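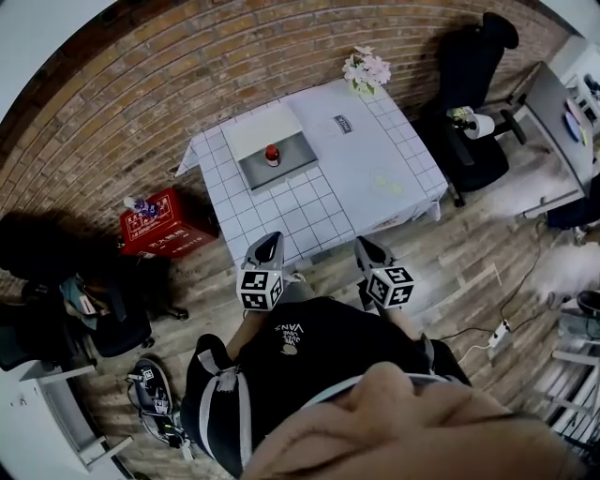
3.2 Table coverings and the placing of small items

Two kinds of covering were compared: plain white cloth and white cloth printed with a grid of squares. The plain cloths came from Vokine and were washed once before use. The printed ones were bought locally by Maruyama and were of mixed origin, so no claim is made about the size of the squares. A covering was treated as gridded if the printed lines could be made out by a person seated at the table in ordinary room light.

The layout in Figure 2 belongs to the gridded group. The shallow grey tray is entered as a container and the small red bottle with the white cap as a contained item. The vase of artificial flowers, near the back corner against the brick wall, is entered as a fixed ornament. Labels lying on the cloth, such as the small dark one on the right, have a class of their own and were left out of the spacing measures. Stains were noted but not scored.

Position was recorded in whole squares from the nearest edge of the cloth. This follows the older practice described by Asamoah in the Chisholm report, where the covering itself serves as the ruler and nothing further is laid on the table. The method has an obvious weakness. A cloth is rarely square to the table, and where a corner hangs over the side, as at the left of Figure 2, the outermost row cannot be used as a starting point. In those cases the coder took the first full row lying flat and marked the entry with an asterisk. Entries so marked were kept in the main analysis and dropped in the check reported in Section 4.1.

For the plain cloths a strip of paper tape was laid along the front edge and removed before the item was placed. Urrutia and Nomura coded all layouts separately. Disagreement was mostly confined to trays with a raised lid or back panel, where one coder had measured to the panel and the other to the rim. The rule was changed in January so that the rim always counts, and the earlier sheets were coded again.

Seating height matters more than we first allowed for. A person on the floor sees the front rows of the cloth at a flatter angle than a person on a chair, and tends to place small upright items — bottles, caps, jars — further forward. We therefore report floor and chair layouts in separate columns of Table 3. The flooring was recorded where it could be identified, but the groups were too uneven to compare.

Objects outside the table were listed only when they stood within reach of the person seated. Boxes on the floor beside the table, and smaller items left on top of them, fall under this heading, as does clothing put over a chair. They take no part in the spacing measures and appear in the appendix as surroundings. Antal's coding sheet, last revised on 11/07/2024, gives the full list of classes together with the rule for items that lean against a wall.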